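Minutes, July get-together, suture robot visit

I took notes this time, so blame me for the spelling. We started at 2, a bit late, with coffee in the hall at Smits before everybody squeezed into the demo room.

Last month's minutes: fine with everyone, no changes.

The visit. The folks from Cloreo gave us a short talk and then let the machine sew, which is what we all came for! I stood way too close the whole time. The talk ran long (lots of slides on the Wutent software, and I got lost somewhere in the middle), but the stitching won everybody back. One of us asked if it could tie knots left-handed and we got a good laugh and a real answer, which was yes, if you swap the arms in the setup menu.

Questions afterward were mostly about money and practice time. They suggest 90 minutes at the console before you try a knot with the thin thread. A box of spare pads is $200, and I heard a groan from the back row.

Agreed: we'll ask for a second visit in the fall, hands-on, in 2 groups so people aren't stuck waiting. I'll write to them. The Anell trip moves to spring, and we still need somebody to drive the van.

Parking: please use the side lot next time, the front desk complained again.

Snacks next month: chips are covered, bring something sweet.

Meeting closed when the coffee ran out.
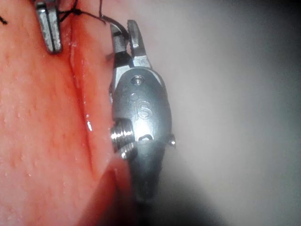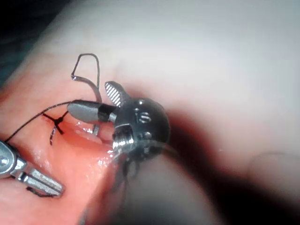

Instrument jaws and dark suture thread up close, from the stitching demo at Smits.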